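To: members list, Plitasstead Small Traders Network
From: Rowena Malabanan, Licensing Liaison
Date: 1/11/20
Re: Street trading permits for under-18 stallholders

Dear members,

I am replying to the message below, which reached the list after our October meeting.

> From: Gyula Hajdu
>
> Could someone confirm whether my daughter and her cousin need a full street trading permit to sell cordial and biscuits outside our shop on Nyberg Road? They are both under 16. The council's front desk told me one thing and the web page says another. I would also like to know who is responsible if a neighbour complains.

The council has now given us its position in writing. Young people may sell home-made food and drink from a single table without a full permit, provided the stall operates on no more than 12 days in a calendar year and an adult has lodged the short notification form. The adult named on the form is responsible for complaints and for leaving the footpath clear. 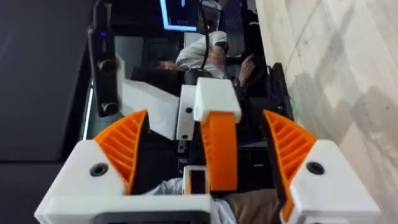 *Orange gripper fingers, open.*

The following conditions apply to all notified stalls:

1. The table must leave enough room for a wheelchair or pram to pass.
2. Prices and ingredients must be displayed where customers can read them before they buy.
3. Takings for the year must not exceed $300. A stall that earns more will be treated as a business and must apply in the ordinary way.
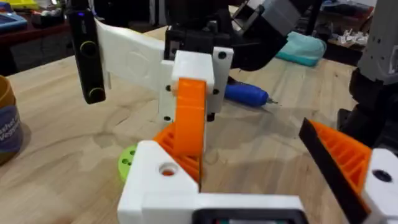 4. Notification must be lodged at least 28 days before the first day of trading.

Mr Hajdu's question about the two sources of advice has been raised with the licensing office. The web page is out of date and will be corrected. Until then, members should quote reference 1642 when speaking to the front desk, as staff have been told to apply the new rule to any enquiry carrying that number.

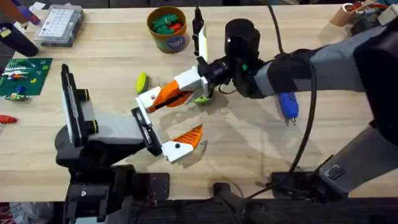

**Does a shopkeeper need extra insurance if the stall is outside the shop?**

Most shop policies cover the premises only — the footpath is usually excluded. Please ask your insurer for an answer in writing before the first day of trading.

Eskil Tveit has offered to go through the form with any family that would like help. He can be reached through the Drerkico Arcade office on weekday mornings. Adalberto Furtado is keeping a list of members willing to lend a folding table or a shade umbrella, and would be grateful for further offers. 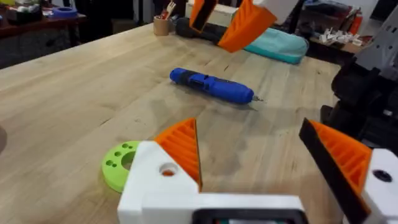 The network will also provide each notified stall with a small sign showing the name of the responsible adult. Members have asked what it should look like, and the choice of colour remains open. Eliécer Condori favours something bright that can be noticed from across the road, and the lime green of the disc on the table in the last picture would suit the purpose. Comments on colour and wording should be sent to me directly and not to the full list.

Members in Cuvby should note that their street trading is handled by a separate office. I have written to ask whether the same limits apply and will forward the reply when it is received.

Yours faithfully,

Rowena Malabanan
Licensing Liaison
Plitasstead Small Traders Network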